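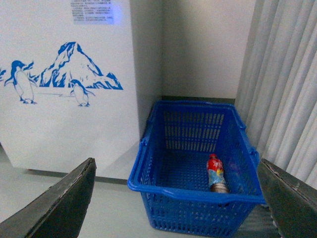
Papers > Recreation and Club Sport > Lawn Bowls

Filed under: Social Leagues, Scorekeeping

13th March | Zeeshan Gilani, Elisa Vitale and Ritu Singhal

4. Results: the draw nobody wanted

We collected 144 scorecards from the Storkham afternoon league. Most were legible. A few had been folded into the shape of a beer mat, and one carried a phone number that none of the authors has called. Each card covers one rink, played as triples, with the shots entered end by end in the skip's own handwriting.

Our interest was in what a team does when it is two shots down with one end left. The coaching books say to draw to the jack. The Storkham skips say the same, at length, and then they drive. In 57 of the rinks a team stood in that position, and its skip told our scorer, Shazia Kiani, which shot would be called for last. Kiani wrote down the answer before the bowl was delivered, a precaution we adopted in February after noticing how many wild drives were remembered afterward as careful draws.
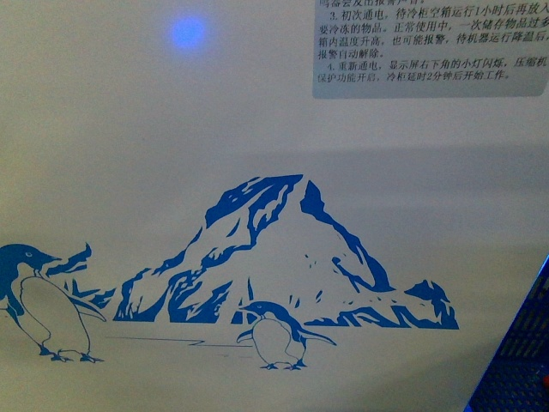
Does a drive on the last end ever pay off?

It pays off now and then, mostly when the head is crowded and the jack can be pushed into the ditch with a toucher. On an open head the drive usually went through cleanly and finished against the bank, where it was admired.

The pattern held for both of the larger clubs. Rizvi Park skips drove a little less than those from Woltach Green, although they complained about the surface a good deal more. Experience did not help as we had hoped. The longest-serving players were the readiest to drive, and Razia Durrani, who captained Woltach Green all season, told us that drawing was "for the first eleven ends."

Figure 2. Chest freezer with a blue rim and a clear glass lid. 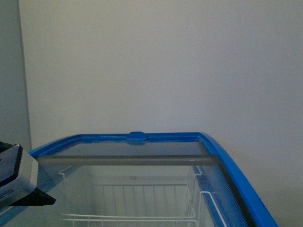
4.1 Limits of the scorecards

A card records shots and says nothing about wind, the length of the jack, or who was sulking. We also cannot separate a bad call from a good call played badly. Two cards gave different winners for the same rink, and both had been signed by both skips. We left them out.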